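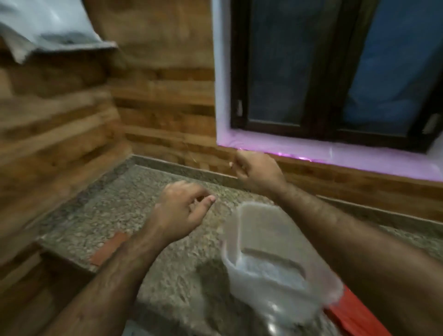 The house at Mulligan had been empty for a year before Gráinne Ó Conaill could bring herself to sell it. Her aunt had left it to her along with 35 hens, which a neighbour took, and a boat, which sank at its mooring in September.

She drove up from the city with two rolls of bin bags. It was 90 miles and it rained for most of them. The key was stiff and she had to put her shoulder to the door.

She began upstairs. The wardrobe was full of coats, and every coat had a bus ticket in the pocket. Her aunt had never learned to drive. She had gone into town on the early bus and come home on the late one, and in between, as far as the family knew, she had sat in the library and read about the sea.

Under the bed was a biscuit tin. Gráinne sat on the floor and took the lid off. She found letters in it, tied in bundles, all in the same hand and all signed with the letter D. The stamps were foreign. The first one began in the middle of an argument about whether a person could be happy on an island.

She read until the light went, and then she took the tin down to the kitchen and read the rest there. D had worked on a ship called the Lurnetti. He had asked her aunt to marry him in the fourth letter and again in the ninth. He never mentioned her answers, but he kept writing.

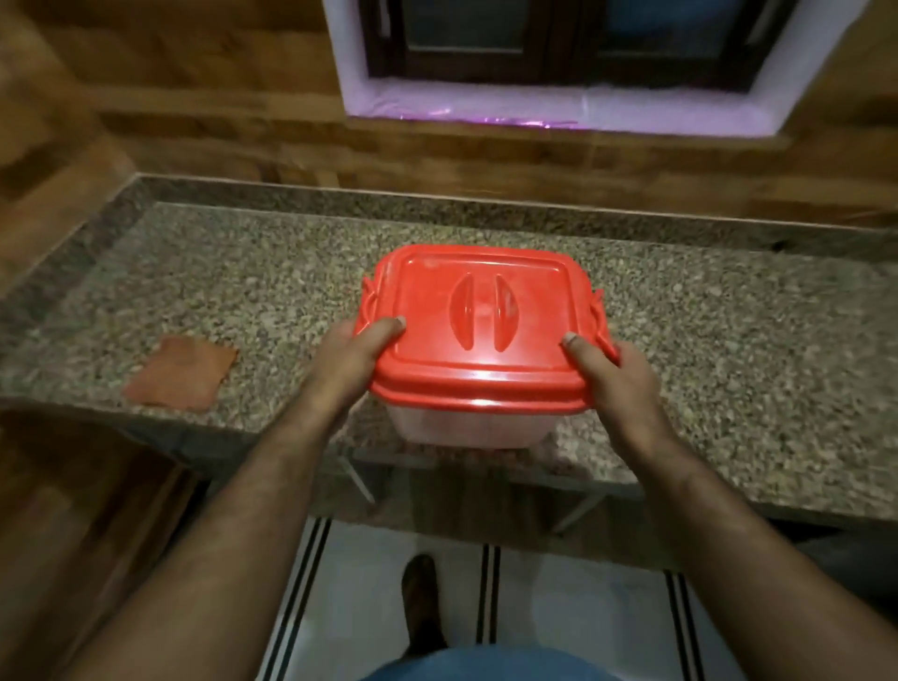 Her mother, when Gráinne rang, said she had always known there was a man and had supposed he was dead. She said to burn the letters. Then she said not to burn them, and asked what his handwriting was like.

'Small,' Gráinne said. 'He leans on the pen.'

'And does he say why he stopped?'

'He doesn't say he's stopping. It's just the last one.'

Her mother was quiet for a while. There was a television on behind her.

'She went to meet a boat once,' she said. 'She'd bought a hat. We thought it was for a wedding.'

'Did she meet it?'

'She came home on the late bus. She never said, and I was sixteen, I didn't ask.'

After that they talked about the price of the house. The agent thought the roof would put people off. Gráinne said she might stay on until the weekend, and her mother said to keep the heating low. 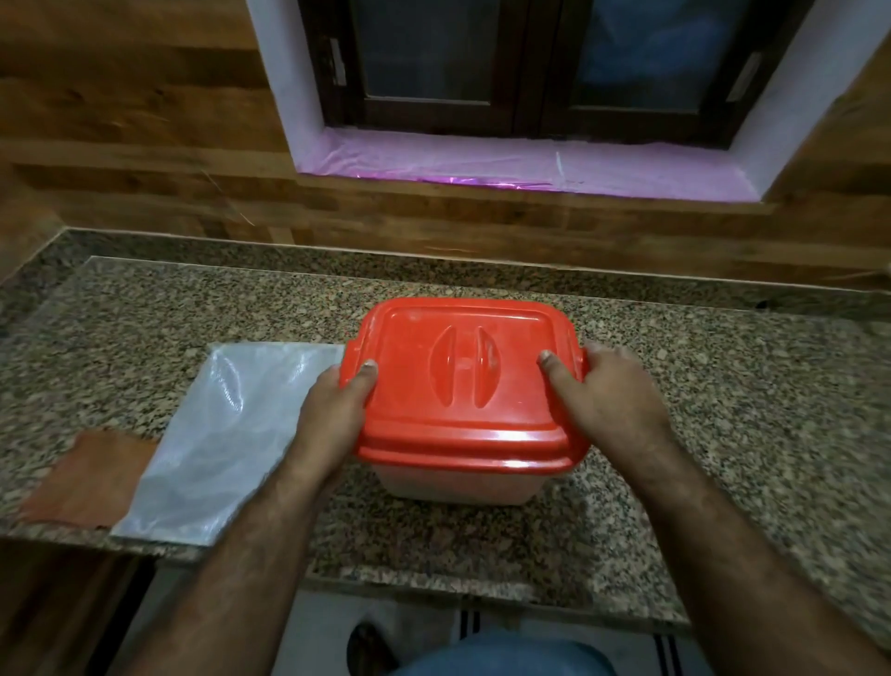
2. The Late Bus

It still ran. Gráinne left the car in the yard the next evening and walked down to the stop with the last letter in her coat. Two boys were already waiting, sharing a bag of chips.

The driver was a heavy man with a cold. She asked him whether the bus went as far as the harbour.

'It turns there,' he said. 'Nothing's open, though.'

She paid and sat near the front – the side her aunt would have chosen, with the water on it.

© All stories remain the copyright of their authors. Contact us | Back to top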